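A visit to the Flotavus open day: planning, perception and a lot of log viewing

I went to the Flotavus open day in March, mainly to see the software side. The company makes a control and planning stack for mobile manipulators that work indoors, and for the past year it has been telling people that the stack no longer depends on one make of arm. I wanted to see how far that was true, and what the tooling looked like to the people who use it all day.

The building is a former print works on the edge of a trading estate. Signing in took a while as the badge printer had stopped, and we were given stickers. My sticker said 44, which was also my group number for the afternoon, so I spent the morning being asked whether I was in the wrong group. Coffee was in the corridor. There was a short welcome talk, with slides, and then we were split up and walked round four stations: planning, control, perception and what they call the replay room.

Planning

The planner is called Imska. It takes a task written as a goal ("plates in the dishwasher, bottles left where they are") and turns it into an ordered list of skills with conditions attached. Each skill has a check that has to pass before it starts and another that has to pass before the next one can begin. There is nothing unusual in that, and the engineer giving the demo said so. The part they have put work into is what happens when a check fails.

In the older version the planner threw the whole list away and started again from the current state. This was safe but slow, and in a cluttered room it could go round and round. Imska now keeps the plan as a graph and repairs only the part that depends on the failed check. We watched it on a simulated bench. A cup was moved by hand in the simulator while the arm was on its way to it. The affected steps went orange on the screen, three of them were replaced, and the rest stayed as they were. The repair took 170 milliseconds. A full replan of the same task took long enough for people to start talking among themselves.

Someone in my group asked what stops the repaired plan from getting worse and worse compared with a fresh one. The answer was that a full plan runs in the background at a lower priority, and if it comes back cheaper by a set margin the system swaps over at the next safe point. The margin is a plain number in a configuration file. They have tried learning it and have gone back to the plain number.

I asked about geometry. Imska does not reason about exact shapes at the task level. It asks a motion planner whether a step is likely to be feasible and gets back a score, then asks properly only when the step is near the front of the queue. The cost of this is that it sometimes commits to an order that turns out badly, such as putting the large plates in before the bowls that were sitting on them. They had a recording of exactly that on the wall screen and played it twice.

Control

The control station was the busiest, probably on account of having an arm that moved. The controller runs on a separate machine from everything else and talks to the rest over a small fixed set of messages. The arm on show was doing a contact task, wiping a curved panel with a sponge pad, and visitors could change the stiffness with a slider. At the soft end it skated over the bumps. At the stiff end it pressed hard enough to trip the force limit, and it stopped and backed off.

What I liked here was the way limits are handled. Every command goes through one filter that knows the joint, speed and force limits, and the filter writes a line whenever it changes something. You can therefore look at a run afterwards and see which moves the policy wanted and which moves the arm was allowed to make. On the plot these are two lines, blue and grey, and where they part company you have something to look into. In most places I have worked the clipping happened in three or four different spots and it was hard to say which of them had acted.

The claim about different arms holds up in part. Two makes were running from the same code at the open day. A third was on a stand, switched off, and the staff were frank that its driver had a timing problem they had not solved. The arm description files are long and somebody has to write them. For the third arm that had taken nine days, most of it spent on the wrist.

Perception

Perception is the part of the stack that has changed most. Flotavus used to ship a detector with a fixed list of objects. It now ships a model that takes a text label and returns a mask with a confidence, plus a tracker called Hirose that keeps the identity of each object as the camera moves. Most of the session was about Hirose.

The material they use for testing comes from kitchens, offices, store rooms and a couple of school canteens. A good deal of it is ordinary staff kitchens in ordinary states of use. We were shown a number of these views on a large monitor, with the overlays turned off first so that we could make our own guesses about what would give trouble.

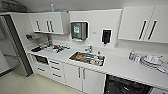 Staff kitchenette from the test set. The full sink and the clear bottle and glass on the right-hand counter are the parts that matter for perception.

The discussion of this one lasted longer than planned. White plates stacked in front of a white wall, under white cupboards, give a depth sensor and a segmentation model very little to separate, and the cups and bowls arranged on and around the stack make it hard to decide how many objects there are to begin with. The clear bottle has a blue cap. A model will often find the cap and not the bottle, and report a small blue disc floating above the counter. The drinking glass next to it has no cap to help. Steel is a problem of its own, and there is a steel sink full of dirty dishes and a tall steel fridge in the same view.

The team's approach is to let the model say that it does not know. In a sink like that, Hirose does not try to give every item an identity. It marks a region as "pile" and passes the planner a list of the few items on top that it is sure about. When one has been taken out, it looks again. The planner treats a pile as something that can be reduced but not counted. This seemed sensible to me and it is easy to explain to a customer, who can see on the screen which things the robot thinks it knows.

The wide view bends the straight edges of the cupboards, and one visitor wanted to know whether they correct for that before running the model. They do for depth and for anything metric. The segmentation model gets the uncorrected picture, since it was trained that way and did slightly worse when they tried the other. The handle detector gets the corrected one. Long thin black handles on white doors are easy to find in both, but the pull direction comes out wrong if the line is curved, and the arm then tugs at an angle.

There are 389 room views in the regression set at present. Each release has to run against all of them, and a drop in any single category blocks the release until a person has signed it off. I asked how often that happens and was told most releases. Transparent objects are the usual reason.

The replay room

The last station was a small room with desks and no robot, and I would have happily stayed there for the rest of the day. The replay tool is called Zallik. It loads a recorded run and lines up the camera streams, the plan graph, the controller log and the perception output on one time bar. You can drag to any moment and ask why the system was doing what it was doing, and it will show the check that passed or failed and the data the check was using.

You can also change something and run forward from that point. We took a run in which the arm had reached for a mug and closed beside it. In Zallik the engineer swapped in a newer perception model and replayed from two seconds before the grasp. The new mask was wider on the handle side, the grasp pose shifted, and the simulated fingers closed on the mug. Of course the simulator is not the world, and the tool marks everything after the change in a hatched colour so that nobody mistakes it for a recording.

A few practical points for anyone thinking of using it:

Logs are large. A morning of operation with all streams on fills a disk quickly, and most sites keep full detail only for the minute on either side of a failed check.

The log format is documented and there is a Python reader. The viewer itself is closed.

It will import logs from other stacks if you write an adapter. The plan view stays blank unless your planner can supply a graph.

Search is weak. You can search for a failed check by name but you cannot yet search for "every time it dropped something". That is on the list for the summer.

Questions at the end

There was an open session before people left. Most of the questions were about licences and I will leave those out. One was on how much of the stack is learned. Perception is nearly all learned, grasp selection is learned with a geometric check behind it, and task planning and the limit filter are written by hand. They intend to keep the filter that way.

Another visitor asked about running without a network. Everything needed for a task runs on the robot. Text labels that the model has not seen before can be sent to a larger model if the site permits it, and the setting is off when the software is delivered.

I came away with a better opinion of the tools than of the arm support, which needs another year. The trial licence for Zallik covers the viewer and the replay function, and I have asked for one so that we can try it on our own logs. Parking was at the rear of the building and the sandwiches had gone by one o'clock.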